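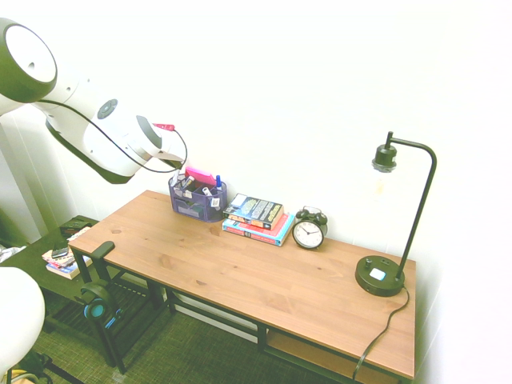
Pruvach desk cell: software gallery

Pruvach writes planning and perception software for single-arm robots that work around ordinary furniture. This page collects what we have been doing at the desk cell, with a line or two on each part of the work. It was last updated on 18th September and covers the Stustora 2 release, which is the version running on the cell now.

Three names come up throughout. Stustora is the motion planner. Duda is the perception package, which turns camera images into a list of objects and surfaces. Ernix is the tool we use for recording, replaying and comparing runs. All three can be used separately, and at most of our sites at least one of them is.

The desk

The work surface is a long wooden desk on a black metal frame, against a bright white wall. Earlier releases were tested on a bare bench and passed nearly everything. The desk has a lower shelf, a side table tucked partly beneath it and a holder clamped to the front edge, and Stustora has to know about all of them before it moves the arm anywhere low.

The fixed map

Furniture goes into a fixed map, which is drawn once by hand and checked at start-up. Anything on top of the furniture is left to Duda. In version one we tried to have Duda find the furniture as well, and the desk edge moved by a small amount every time the lights changed. The fixed map is less clever and has given us far less trouble.

Purple organiser

Metal mesh is hard for depth cameras. Part of the light goes through the holes and part comes back, so the raw depth for an organiser like this one arrives as a cloud of points with gaps in it. Duda now fits a closed shape around the whole thing and treats the inside as full. The planner can no longer find a path through the wall of the organiser, which it did find, more than once, in the old version.

Pens and markers

The writing tools stick up above the rim at different angles. Duda does not try to model each one for planning. It adds a soft zone above the compartments, and Stustora may enter that zone only at low speed and only when the task calls for it. For picking, a separate routine looks at the upper ends of the pens and proposes grasps one at a time.

Printed tag

There is a small white tag with a dark square pattern at the right front of the organiser. Duda looks for printed tags before anything else and uses them as a starting guess for the pose of whatever they are stuck to. If the tag is hidden, it falls back to the shape fit, and the confidence score drops. Ernix shows which of the two was used, in the column marked SRC.

Two books

Stacked books were a regular source of wrong answers. The upper one here sits a little to the left and rear of the lower one, with the right-hand part of the lower cover left showing. Duda used to report a stack like this as one thick object with a step in it. The new version splits objects on spine edges as well as on height. It still joins two books if they are the same size and squarely stacked — that one is on the list for December.

Alarm clock

A twin-bell clock has a thin curved handle over the top, and thin curved things vanish in filtered depth. We changed the filter so that points close above a known object are kept for longer before they are thrown away. The cost is a bit more noise over flat objects, which Stustora handles by padding them slightly.

Desk lamp

Of everything on the desk, the lamp has caused the most changes to the planner. The base and pole are simple enough. The pole then curves over to the left at the top and carries a socket, with a clear bulb that the depth camera cannot be relied on to see. Stustora now lets an object carry a hand-written keep-out volume that is attached to its pose, so if Duda finds the lamp somewhere else, the volume goes with it. The volume for this lamp is a plain box from the top of the pole down to well under the bulb.

Power cord

The lamp's cord runs down across the desktop and over the front edge. Cords are treated as "do not press": the arm may pass over them but may not plan a contact with the surface underneath. Duda finds them from colour images, and black cord on brown wood is the easy case. A pale cord on a pale desk is still unreliable and we would not recommend the feature for that.

Headphones on the clamp

Headphones hang below the clamp-on holder at the front left, under the level of the desktop. A camera looking down from above may miss things like this altogether. The fixed map has a layer for the front edge, and it is padded more heavily than the rest. Paths that cross the edge cost more in the planner, so they are chosen only when there is no reasonable way over the top.

The arm's own cable

A thin black cable leaves the large joint, droops beneath the wrist and loops back up to the red-pink part there. Stustora carries a simple model of it, a chain of spheres which is updated from the joint angles. The model does not try to be accurate. It gives the planner a region that counts as part of the arm, and it stops the wrist from being turned so far that the loop would be pulled tight.

Planning budget

The planner is given a fixed time to find a path and returns the best one it has when the time is up. The setting is called plan_budget and the default is 2 seconds. If there is no valid path by then, the arm stays where it is and the task layer is told. It does not retry on its own, as version one did. Sites that depended on the retry can switch it back on in the task file.

Scene refresh

Duda keeps the list of objects fresh while the arm is moving. An object that has not been seen for 60 frames is marked stale but not removed. It goes only when the camera has had a clear view of the place where it was and found nothing there. Much of the work in this release was in deciding what a clear view means when the forearm is in the way of half the desk.

Masking the arm

To judge that, Duda needs to know which parts of the image are robot. It projects the arm model into the camera image and blanks out those pixels with a margin. The white casing against the white wall made the older colour-based mask useless on this cell, and it has been taken out. If your cell still has arm_mask: colour in its settings, the new version will refuse to start and print the line number.

Recording with Ernix

Every run on the desk is recorded: joint positions, camera images, the object list, the path that was chosen and the paths that were turned down. Ernix saves these to a single file per run, and files can be opened side by side. The comparison view lines up two runs by task step, which is much easier to read when one run paused to plan and the other did not.

Replay set

We keep 2,000 recorded runs as a replay set, and each change to Duda or Stustora is played against all of them before it is merged. The replay does not move an arm. It feeds the recorded images and joint positions to the new code and reports where the object list or the path would have been different. A difference is not always a fault, so each one has to be looked at and marked by hand.

Changes marked by hand

Marks are kept as better, worse or same, with a short note. The notes have turned out to be more useful than the marks — searching them for "handle" or "mesh" brings back most of the history of a problem. Ernix can export them as plain text.

Open items

There are 18 open items against this release. Most concern Duda. The ones users are likely to meet are these:

Clear plastic and glass are often missed unless a keep-out volume has been written for them.

Squarely stacked books of the same size are reported as one object.

The cord finder is slow on large images. Setting cord_scale to half is a fair compromise.

Crumpled cloth changes shape between frames and may be listed as several objects. It is padded as one for planning.

Stustora reports a path as blocked if the fixed map is edited while a task is loaded. Unload the task first, then edit.

Settings used on the desk

The full settings for this cell are shipped with the release in the folder cells/desk. The fixed map, the lamp volume and the front edge layer are separate files and can be copied one by one. Measure your own furniture before using the map, as the shelf height in particular is unlikely to match.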